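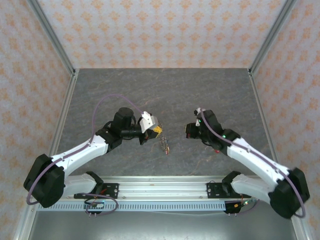 How many times do you have to show a robot a job before it can try the job alone?
For a simple pick-and-place, we plan on 50 good demonstrations. Fiddly work with small parts takes more, and the quality of the showing matters a lot more than the pile of recordings.

Zirkeo opens its teach-by-hand kit to outside workshops

SIKPORT, 2022-03-24 – Hi, I'm Nhung Quan, and I run the teaching side at Zirkeo. I usually leave press releases to somebody with a better chair, but I've been pestering everyone for months to let me write this one, so you're stuck with me! As of today, small shops and schools can order the two-arm bench setup we've been using in our own lab in Sikport, along with the recording software that goes with it. We call the software Bùi, and it's the part I'm proudest of.

You sit down with a pair of hand controllers, you move, and the two arms on the bench move with you. Bùi saves the joint positions, the gripper openings and the camera views together on one clock, so you don't spend your evening lining up files (I have spent many evenings lining up files). When you botch a take, tap the pedal and it gets tossed. When you like it, tap twice and go again.

We built the thing around two-handed jobs with little parts. One arm holds, the other brings something over, and whoever is driving has to think about both at once. It feels like eating with somebody else's hands for the first hour, and then it clicks. My advice to new drivers is to slow down near the table and to pause for a beat before you close a gripper. The policy you train later will copy your hurry along with everything else.

Our first outside users were a repair training shop in Brirnport, who got their bench in November. They had 3 people trading off at the controllers, none of them programmers, and they sent us a long list of complaints that I've taped up over my desk. The pedal was too stiff. The playback window hid the one button they wanted. The arms came back to rest faster than people liked. All of that is fixed in the version shipping now, and the rest position can be set by hand: hold the arm where you want it and press save.

Pascal Harms, who looks after our hardware, asked me to put in a word about maintenance. "Please check your cable loops before each session," he says. "Give the wrist enough slack to turn all the way, and don't tie anything down tight just to make it look neat." I've been told off for this one myself, more than once.

The kit comes with both arms, the hand controllers, the pedal and Bùi. Table, walls and lighting are up to you, though we'll happily talk through what has worked for us. We're building 10 kits in the first batch and will take orders in the sequence they arrive. Schools can ask for a loan bench before buying.

If you'd like to come and drive one, write to the Zirkeo press desk and mention this release. Bring a small job from your own shop, the more annoying the better, and we'll record a few takes of it together.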